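Home Forums Shop Talk New Posts Search Log in

Paper marker on white plastic, leave it or peel it?

tavares_c
Posted December 15, 2019

Hi all, Clementina Tavares, longtime reader. Got a batch of white plastic parts and trays in November, came through Bosten, no paperwork with them. Matte, kind of chalky feel. Square black and white markers stuck on some of them. Want to store the lot under our own numbers but don't know if I should peel the markers first. Also white on white is murder to keep track of, so I lay stuff out on the black top. Little cap thing is up on the edge of the tray, dont lose that one I keep telling myself.

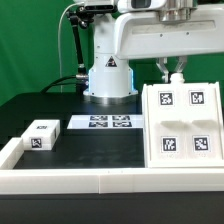 White tray on the black top, green cloth up behind

greybench
Leave them. Paper stickers never come off clean, you get fuzz in the glue and then you're scraping. Number the other side.

Ollo77
disagree. Paper soaks up every bit of grime and then the pattern won't read anyway. Warm soapy water, 30 minutes, done. Did a whole shelf of Vovent bins like that.

greybench
Bins are smooth. She said chalky. Soak a chalky surface and the glue goes IN. Don't.

tavares_c
no soaking yet then lol. Some have pen on them too, can't make out what it says. Could be a number, could just be a loop. Is that somebody's count or a batch mark or what

pinfold
Need a close up of one. Show the rim and the marker both. Also are they printed or molded? Matters for what you can wipe them with.

tavares_c
Was hoping one of you could tell me. Edges don't look machined, thats all I've got. There's a long straight groove next to the rim and a narrow slot up near the point. Pen mark is on the outside of the rim, smudgy
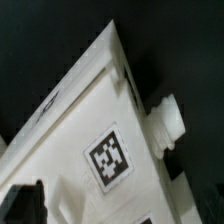
Re: pen mark and the slot

pinfold
ok thanks. Going by that I'd say printed but wouldn't bet on it. Try a dry cloth in the groove first, if it sheds white dust then no solvents. Pen looks like a looped numeral to me, or half of one.

greybench
Molded. Look how flat the face is.

Ollo77
flat face means nothing, sand it and its flat. Anyway leave the pen alone, copy it down before you wipe anything. Alcohol will take it right off

tavares_c
Copying it down as "loop?" for now. How many numbers should I set aside, thinking start at 700 and go up

pinfold
Start at 1,000. Four digits all the way thru, sorts better. My Shim drawers run up to 1,177 and the old three digit ones are still a pain.

greybench
fine but put the number on the BACK, not over the marker

tavares_c
1,000 it is. Back side, pencil. Markers stay on till I've tried one scrap piece in Ollo's soap

Recent threads
Juto label tape lifting at the corners
Best pencil for matte plastic
Shim drawers, dividers that fit?
Getting scuffs off a black tabletop
WTB: Vovent bin lids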